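How to Set Up a Two-Arm Bench for Small Assembly Jobs in a Shared Workshop

If you have a pair of small robot arms and a table to put them on, you can teach them real jobs, and it is some of the best fun you can have in a workshop! I built mine over a winter at Fosteo, the shared shop where I rent a bench, and the first real task I picked was putting together a picture frame. This guide covers mounting the arms, running the cables, laying out the parts and teaching the first few moves. I am assuming your arms already power up and answer commands. If they don't, fix that first and come back.

What you need

- Two arms with grippers, ideally the same model
- A stiff table or tabletop
- Aluminum rail with a groove, brackets and bolts to fit
- A beam for the front edge, stiff enough to stand on
- Small cable ties or clips
- Painter's tape and a soft pencil
- An emergency stop you can slap without looking
- A cheap picture frame, and a spare for when you crack it

Step 1: Build the base before you think about the arms

Arms push back on whatever they are bolted to. My first base was a folding table and the whole thing shivered every time a shoulder joint stopped. I switched to an aluminum frame and the shiver went away the same evening. Bolt the corners loosely, set the frame on a floor you trust, check it with a square, and then tighten everything a little at a time, going corner to corner.

Place the two arm bases along the front, far enough apart that both elbows can swing out. Before drilling anything, clamp the bases down and move each arm by hand (power off!) through every position you can imagine needing. Mark where the elbows go. I skipped this and had to move the right base by 42 mm, and I still have the extra holes to show for it.

Step 2: Run the cables with more slack than looks tidy

I love neat wiring, so this one hurt. A cable that lies flat along a straight arm will be too short when the arm folds. Put the arm in its most stretched pose, fasten the cable near the wrist, then leave a generous loop at each joint before the next tie. Fold the arm all the way and look again. If the loop can catch on a corner, turn it outward.

Pull the ties snug, then stop. You want the cable to stay put without being pinched. I pick one bright color for the arm cables and never use it for anything else in the shop, so there is no guessing which one I'm about to unplug.

Run each arm through 10 slow full-range moves and keep a hand on the stop. Listen for rubbing.

Step 3: Lay out the job
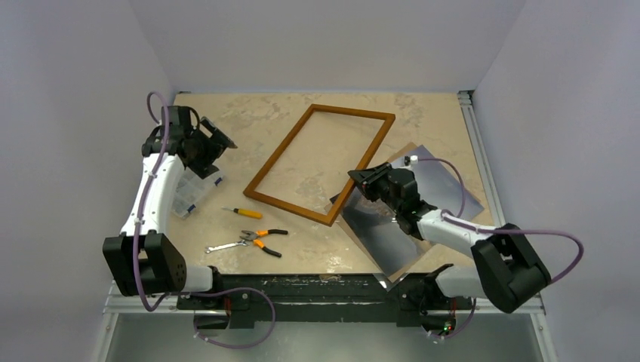
A picture frame makes a great first project because the parts are big, flat and cheap, and you can tell right away whether they went together. Start with the frame alone and leave the hardware for later. Set it down in the area both grippers can reach. Mine is at a diagonal, with the sheets and backing stacked on the right and the pliers, wrench and a little yellow-orange-handled tool over on the left by the clear organizer. I like giving each side of the table its own kind of item, so when I write the moves I can think "right arm, sheets" and "left arm, tools" and not get tangled up.

Once you like the layout, put a bit of painter's tape at two corners of the frame and pencil its outline on the tape. You will be resetting this job a lot, and a marked spot gets you back to the same start in seconds. Do the same for the sheet stack. Later on you can start shifting things on purpose to see how much your program can handle, but not yet.

Step 4: Set your safe heights

Pick one height that clears everything on the table and make every long move happen at that height. Measure from the tabletop to the tallest thing you have out, then add a thumb's width. Come straight down for the grab and go straight back up after it.

Be careful with thin sheets that hang over an edge. A gripper coming in from the side can snag a corner and drag the whole pile.

Step 5: Teach the first moves

Do these in order and don't go on until each one is boring.

1. Left arm touches one corner of the frame and backs off.
2. Right arm touches a different corner and backs off.
3. Both arms close lightly on opposite sides and hold for a count of five.
4. Both arms turn the frame a few degrees and let go.
5. Right arm slides the top sheet clear of the stack.

Number four is the good one! The first time both arms moved the same piece of wood together I yelled loud enough that somebody came over from the laser cutter. Start at a crawl. If one arm is faster than the other, even slightly, the frame will twist, and a cheap mitered corner will open right up. Mine did, twice, and a drop of wood glue and an overnight clamp took care of it.

Number five took me the longest. Glossy sheets stick to each other. I tried rubber tips cut from an old Himlow kitchen mat and those helped a lot. Pressing down gently with one closed finger and sliding the sheet over the table edge works better than pinching it from above. Let it overhang a little, then grab the part that sticks out.

Step 6: Keep notes

Write down the speed, the grip setting and what went wrong, on paper if you have to. Change one thing per run. I have a notebook with 500 numbered lines in it and it has saved me more time than any tool on the bench. When something breaks in September that worked fine in spring, you will want to know what the grip setting used to be.

Troubleshooting

The arm droops after it stops. Check the base bolts first, then the payload setting.

The gripper misses by the same amount each time. Your zero position has moved. Home the arm and redo the two corner touches.

The gripper misses by a different amount each time. Something is loose. Wiggle the wrist by hand with the power off.

The cable creaks. Add slack at the joint where you hear it.

My next job is getting the left arm to hand over the pliers without clanking them against the table. I'll post the settings when I have a version that works more often than it doesn't.

Related Guides
Squaring an Aluminum Rail Frame on an Uneven Floor
Appiah Gripper Tips: Cutting and Gluing Your Own
How to Wire an Emergency Stop for Two Arms
Sorting Screws With One Arm and a Muffin Tin
Fadier Controller Setup, Part 2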